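Section 2. Working safely around the arm and the table

Before you start
I wrote this section after setting up the Orkska arm at our Proltham site, and I've kept it to the rules I really do follow. If you've come straight from the unboxing section, go back and finish the mounting steps first, please! Everything below assumes the base is bolted down and the emergency stop is within reach of wherever you stand. You should also have read the risk assessment for your own site – mine won't cover your room.

2.1 Clearing and marking the work area

1. Put the arm in Hold and wait for the status light on the control box to go steady.
2. Take mugs, phones, tools and loose packaging off the table. I keep a bin under mine and sweep everything into it (then spend ten minutes looking for my phone, but that's my problem).
3. Mark the reach of the arm on the floor with tape. Use the reach figure on your own data sheet and add room for the gripper and whatever it will be carrying.
4. Walk the line once with the arm fully stretched out at teaching speed. If any part of it crosses the tape, move the tape.
5. Set the same boundary in the software under Limits, then save it with a password. Hanna Hordiienko keeps ours, and she doesn't hand it out just because you're in a hurry.

Note: Tape is a reminder for people and it won't stop anything. The software limit is what holds the arm back, so you need both.

2.2 Cables

The arm cable needs enough slack to follow every joint to its limit, and no more slack than that. Too tight and you'll pull on the connector at the wrist. Too loose and the loop can snag on the gripper or sweep things off the table, and yes, I've done both.

1. With the arm at teaching speed, turn each joint to one end of its travel and then the other.
2. Watch the loop under the elbow the whole time. It should never touch the tabletop or get between the fingers.
3. Fix the cable with the soft straps from the Gulel kit. Don't use zip ties here, they bite into the jacket.
4. Check the connector at the hand by eye and by touch, with the power off.
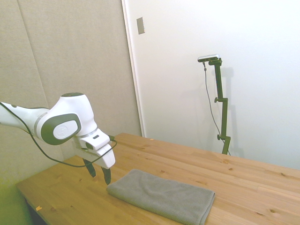
Caution: Never hold a cable out of the way with your hand while the arm is moving. Stop, strap it, start again. Ho-yin Ko made me write that one on the wall in marker, and I'm glad he did.

2.3 Placing soft items

Cloth is friendly stuff to start with – it doesn't shatter and it doesn't roll away. It does bunch up, though, and that's when people reach in to smooth it out. Please don't!

1. Send the arm to Hold before you place or straighten anything. Paused is not the same as Hold. A paused program can start again from the tablet, and you may not be the one with the tablet.
2. Fold the item and lay it flat. Press down any corner that sticks up.
3. Take your hands right off the table and step back behind the tape.
4. Say "clear" out loud. It feels silly for the first day or so and then you stop noticing.
5. Release Hold and run the first cycle at teaching speed with one hand on the stop button.
6. Look at how close the fingertips come to the tabletop at the lowest point. If they press into the surface, stop and raise the Floor setting one step at a time.

Note: If you change the item for something thicker, go through steps 5 and 6 again. Same goes for new fingertips.

2.4 Stands and sensors

Anything on a stand belongs at the back of the table, outside the marked reach if you can manage it. Tighten every knob by hand and give the pole a gentle push. If it wobbles, fix it before you calibrate or you'll be doing the whole job twice. After any bump, even a small one, run the Pylypenko calibration check again. Ours takes 21 seconds, so there's no excuse for skipping it.

2.5 The log

Write down every stop, including the ones that seem like nothing. I put the time, who was standing where, and what the arm was carrying. If the screen shows fault 3226, the boundary in 2.1 has been crossed. Leave the arm exactly where it is, switch off at the wall and check the Limits page before you clear the fault.

Last changed Dec 16, 2025: step 1 of 2.3 now says Hold instead of Pause.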